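Countertop Layout and Care: Small Appliances, Boards and Stone

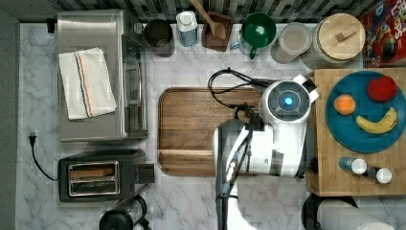
Most counter problems come from heat, trapped water and cords. The notes below apply to a marble counter that holds a toaster oven, a two-slot toaster and at least one large cutting board.

Toaster oven
Leave the clearance given in the manual on all sides. Keep dish towels off the top while the oven is on or cooling; a folded towel covers the surface that sheds heat and can scorch. Unplug before cleaning. Empty the crumb tray weekly, and wipe the door glass with a damp cloth once it has cooled. A door that opens toward the cutting board needs its full swing kept free.

Toaster
Unplug, let cool, and shake out over the sink. Do not put a knife or fork in the slots. Wipe a chrome slot plate with a barely damp cloth and dry it at once to prevent spotting. A cord left lying across the counter should be coiled and tied behind the appliance, clear of the sink and of hot surfaces.

Load
A typical 800-watt toaster can share a 16-amp circuit with little else. Adding a toaster oven rated at 2,100 watts exceeds the limit on a 120-volt supply. Check the rating plates and run one at a time.

Walnut-brown board with juice groove
Scrub the groove with a stiff brush and dish soap, following its full length. Rinse both faces, towel off, and stand the board on edge to dry. Oil with food-grade mineral oil when the surface looks pale. Wipe off the excess after 2 hours.

End-grain board
End grain takes up more oil than face grain. Apply a second coat when the first has soaked in. Never soak the board or put it in the dishwasher.

Marble
Wipe up lemon juice, vinegar, wine and tomato immediately. Use a pH-neutral cleaner. Lift boards after use; water held under them leaves dark patches.

Back row
Canisters and jars standing against mosaic tile should be pulled forward once a month so the grout can be wiped. Wooden lids are washed by hand and dried fully before they go back on. Stand wooden spoons handle down.

Revised in August by Eirlys Prydderch.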